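Debashish Bepari
@dbepari

OK I have been living inside the Guvix simulator kit for a while now and I have Thoughts. Thread, because I can't shut up about it.

First thing: install took me one evening, on a desktop I built for games and never use for games. The docs are short and the examples run. I've tried enough robotics packages to find that almost suspicious.

You get a room editor, a handful of stock arms, a gripper library and the Tellham task pack, which is the part I paid extra for. Tellham is all tabletop and floor pickup stuff: reach, grasp, sort, hand over. Little objects, awkward angles. My favorite kind of misery!

The room editor lets you swap floors, walls and lighting with one config file. I wrote 10 of those files and shuffled them overnight. Same task, different looking room every time, and the policy I'd trained in one plain room fell flat on its face. So useful to learn that before touching hardware.

Numbers for the people who asked: 1,763 episodes so far, 974 of them ended with the object lifted and held. That's with my own reward settings, which are not great, so please don't read it as a score for the kit.

Speed is good. Nearly 400 episodes ran while I slept the other night, and the log was clean in the morning. No crash, no weird half-written files. (My last setup ate its own logs for fun.)

Things I don't love. The contact settings are buried three menus deep. Thin cylinders like to roll forever unless you turn up the friction by hand. And the camera presets default to super wide, so walls bend like crazy until you change the lens value. I kept forgetting and then I sort of started to like it.

The Albers add-on gives you a second arm in the same room. I only switched it on last week and haven't given it anything to do yet, but loading it didn't slow my runs at all, which made me very happy.

Spent tonight on floor pickups. White arm, gripper down low over the mat, small stuff to go after. I could watch this for hours (I have watched this for hours).
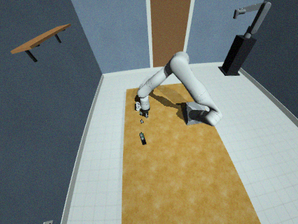
Carmela Ruggiero asked whether the gripper force values carry over to a real arm or if she'd be starting from scratch, and whether Tramine files import without redoing all the joints.

Good questions both! Force values: treat them as a first guess. I had to cut mine by a lot on my bench arm before it stopped squashing foam blocks. Tramine import: joints came in fine for me, but the collision shapes were junk and I rebuilt them by hand. Took an afternoon and a lot of tea.

Would I buy it again? Yep, task pack included. I'd wait on the add-on unless you already have a two-arm job in mind.

Next up is sorting by size with the lights turned way down. I'll post the config files once I've cleaned out the embarrassing comments.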